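Gulton wellness open day, quick notes before I forget

Got there late. Parking at Gridwood is a mess in December, ended up walking from the far lot with my gym bag for no reason, never opened it. Doors at 9, Pin-yu Yu already had a coffee for me.

First stop the pool. Warm, loud, smells like every pool. Then the weight room, which I'd been looking forward to all week and then kinda didn't care about. Room full of racks and I just stood there. Been like that lately. Told Wafula Mussa (he runs the morning groups) and he said come to the rest class first, lift later. Fine.

Rest class = lying on a mat for most of an hour. Hated the first ten minutes. Kept writing grocery lists in my head. Then something let go a little in my shoulders and I missed teh end of what he was saying. Want to try it again.

Upstairs they had the planning corner for the home program, Vadora. You do the same sessions in your own living room, fifteen minutes before work.

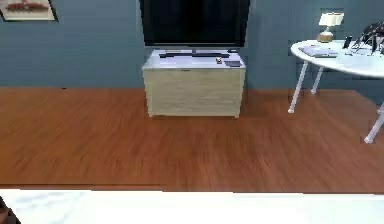
Living room in the home program plans: TV on the wall side, low cabinet, wood floor.

Ching-wen Hsu went over prices. 116 a month for the full thing, 429 for the half year if you sign up now. I did not sign up now. Took the leaflet. She was nice about it.

Lunch was soup, too salty, good bread. Sat with Wekesa Odera, who quit running after his knee and does only the pool now, 800 meters most mornings. Says he sleeps better. I asked what he does with the days he can't go and he said he's grumpy and goes to bed early. Same.

Left at 2. Didnt see the sauna, line was too long. Going back for the trial week, mornings only, and need to call them about the locker deposit.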